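# The Color of Dinner

In the town of Rasau, the plate was for a long time white. Notburga Hauser grew up there, and she remembers that a colored plate was for picnics or for children, never for guests. "My mother thought that soup looks dishonest in a blue bowl," she told me when I visited her in May.

Hauser now owns a small shop, Vavari, on the street behind the old Dremgate mill. She has 2,000 pieces of tableware in stock, and most of them have the colors of ice cream. Her customers are often young couples in their first apartment. They buy two bowls, then they come back for three plates in another color, and nothing must match.
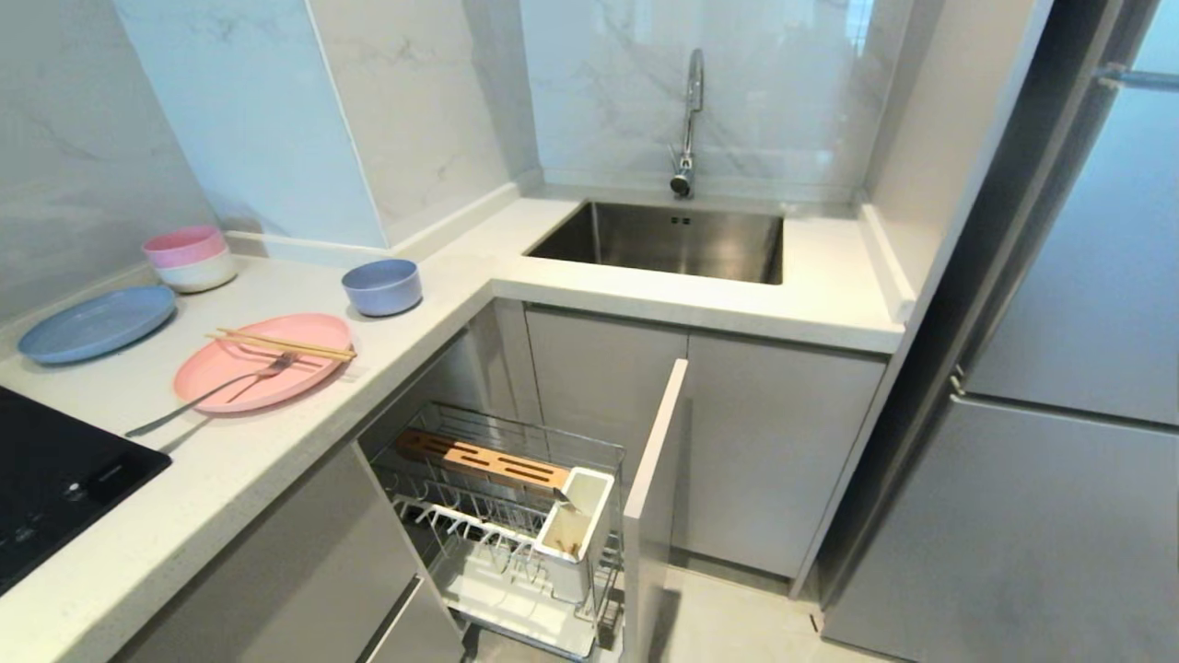
*Pink, light blue and white: plastic tableware in pastel colors on a quartz countertop.*

The older shops were slow to follow. Zürcher, where many families in the town still order their wedding porcelain, put its first pale green cup in the window only last year. It was sold the same morning, and the buyer was a grandmother.

I asked Hauser what she uses at home. She took me upstairs and opened the cupboard. On the lower shelf were the white soup plates of her mother, with a thin gold line which is almost washed away. She eats from them on Sundays.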